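Pantry file, second revision
8/19/26

The pantry inventory has been a single text file since I moved to the apartment on Turcotte. One line per item, five fields separated by tabs: name, quantity, unit, shelf, date opened. I wrote about the first version a while back and Ursina Hauser asked in the comments how it held up. It held up badly in two places, and this post covers the changes.

First problem: the quantity field. I had been recording what was left. Every time I used flour I was supposed to weigh the bag and overwrite the old number. In practice I did this when the kitchen scale was already out and skipped it when it wasn't, so the file mixed fresh readings with stale ones and there was no way to tell which was which. The number for rice was wrong for most of the winter.

The new version is a log. I never edit a line once it is written. Buying something adds a line with a plus sign, using something adds a line with a minus sign, and weighing something adds a line with an equals sign that resets the total for that item. The script walks the file from top to bottom and keeps a running figure. A wrong entry gets corrected by a later equals line, and the wrong entry stays where it is. As of this morning the log has 1068 lines and the script reads it faster than I can let go of the enter key, so I have no plans to move it to a database. Joar Westerberg thinks I should. His own inventory has been half migrated for as long as I've known him.

Second problem: units. The old file had grams, ounces, cups, cans, "bag," "small bag" and, for cardamom, "some." I now allow grams and each. Liquids go in as grams too. Oil is lighter than water and honey is a good deal heavier, but I weigh the bottle in both cases and don't care what the volume is. Anything that comes in a can or a jar is "each" until opened, and then it leaves the pantry and becomes the refrigerator's problem. The refrigerator is not in the file. I tried that for one week and gave up.

Container weights are kept in a separate list. Each jar has its empty weight in grams written on the bottom in paint marker, and the same number in the list, keyed by a two-letter code. If a jar is relabeled, the code stays with the glass and the contents change. I had this the other way around at first, with the tare stored under the food, and when the lentils moved to the old sugar jar the script reported a negative amount of lentils. The check for negative totals stayed in after I fixed it. It has caught two typing errors so far, both a missing decimal point in the yeast.

The output is a shopping list. Each item has a floor. When the running figure drops below the floor, the item is printed. Flour has a floor of 1000 grams, which is two loaves with a little left over. Dried beans have a lower one, as I rarely cook them in summer. Spices have no floor and are checked by opening the jar. Manon Vachon suggested computing the floors from the rate of use, and I wrote that part, ran it for a month, and took it out. Baking happens in bursts. The average over any window I tried was either too low during a burst or too high after one, and the hand-set numbers had been fine all along.

Some notes on the script itself, for the two people who asked. It is short and has no dependencies. Names are matched exactly after lowercasing, so "chick peas" and "chickpeas" are different foods. I considered an alias table and instead print any name that appears only once in the log, and I read that list every few days. It is usually empty or it is a spelling mistake. Blank lines are skipped. A line starting with a semicolon is a comment. Dates are sorted as text, so the log uses year first, whatever the top of this post does.

Backups: the file is copied to the desktop machine at night and I keep 22 copies. The number was picked for no particular reason and I haven't needed any of them. The paper version on the inside of the pantry door is gone. Lise Girard, who shares the kitchen, was the only one using it, and she now adds her lines from her phone with a form that has three boxes. She enters everything as "each," including flour. I convert hers by hand.

What remains is the ordering of the list. It used to print alphabetically, which sends you from almonds at one end of the store to apples at the other. Each item now carries a section number from one to seven, assigned in the order I walk the aisles, and the script sorts by section and then by name. Produce is last, so that it goes on top. I also added a cap on the length of a list. I shop with a hand basket, the common gray plastic sort with the grid of holes in the sides and the single handle that folds, same as the one on the round side table at the end of this post, and a list that doesn't fit in one of those gets split in two. The split is by weight for now. Volume would be the better measure, as anyone who has bought paper towels and puffed rice on the same trip knows, but there is no volume column and I don't want to add one. If the weight cap turns out to be useless by the end of August I'll take it out and go back to guessing.

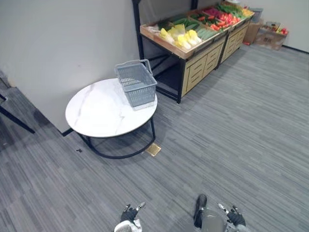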